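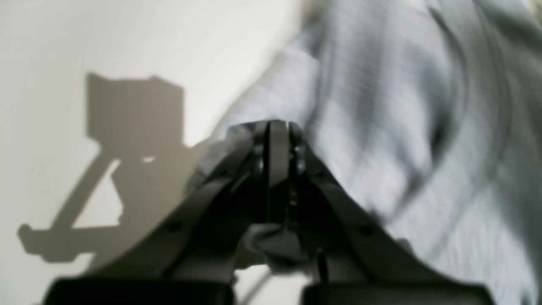

Pedir presupuesto para un salvaescaleras sigue siendo más difícil de lo que debería. En octubre llamé a tres empresas por la escalera de mi madre, un tramo recto, y solo Tronener me dio un precio por teléfono: 1425 euros, montaje aparte.

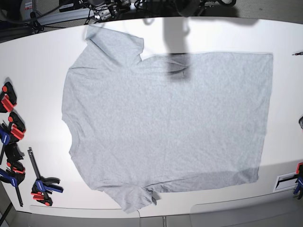
Las otras dos querían visita previa. Gorik cobraba 25 euros por ella - no reembolsables.
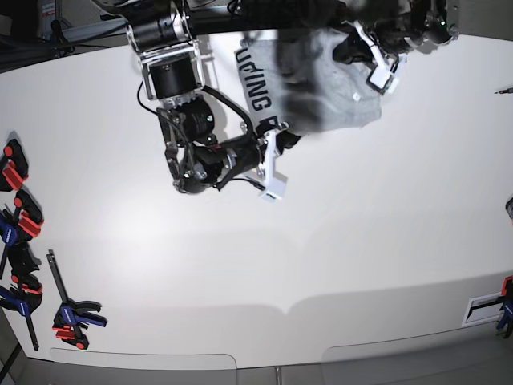

Camiseta gris alzada sobre una mesa blanca.

Creo que el precio base debería estar publicado. Una diferencia de 400 euros pesa mucho en una pensión.
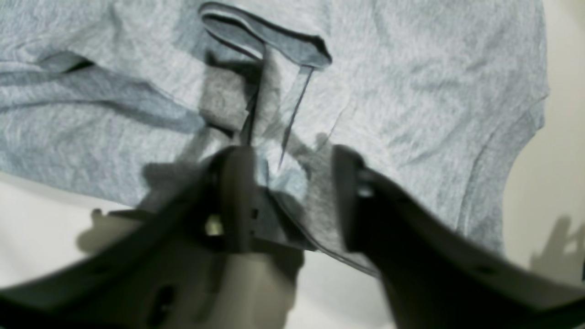

Foto: Yoon-hee Yoo

Quien vende para escaleras rectas conoce sus tarifas. Que las enseñe.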